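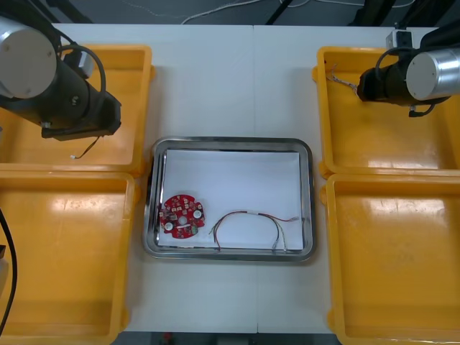 Unit 4: Starting Small -- Loans and Savings Groups

Last week we looked at grants. Now for my favourite part of the course, the village savings group!

How it works in Morine
Members meet every second week and each buys between one and five shares. A share is 500 shillings. The money goes into a shared fund, and members borrow from it at 10 per cent, repaid over three months. In December the fund is shared out according to what each person put in -- and yes, the interest goes back to the members too, so a good year of borrowing is good for everybody!

Terms to know
Share-out: the yearly division of the fund.
Social fund: a separate pot for funerals, illness and school fees. Never lent for business.
Linkage: when a group opens an account with a formal lender.

Compare
The Henao program lends to individuals and pairs each borrower with a mentor. Trornano lends only to groups. Look at who carries the risk in each, and what happens to a neighbour who misses a payment.

Before next class
Read the Drekano case (10 pages, quick and really lively) and work out the share-out for a member holding 389 shares. Bring your working on paper.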